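The Skurkik replica kit gets you a foot-long model of the ship from Sornemia, provided you own a 3D printer, some patience and a family that likes the smell of primer. Mine took 11 evenings. The files are clean, the hull halves line up, and the antennas snap if you look at them sternly.

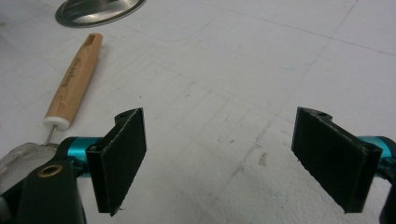
Mesh strainer, wooden handle.

Sanding is where the fun goes to die. The instructions suggest 200 grit, then 3000, and say nothing of the weeks between. Still, the cockpit glass came out lovely — better than it looks in the game.

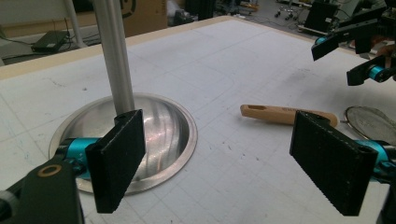

Ebuka Usman wrote in to say the antennas hold up fine if you print them flat and glue them on last. I tried it on Sunday and have lost only one so far. Four stars out of 4, minus one for the antennas.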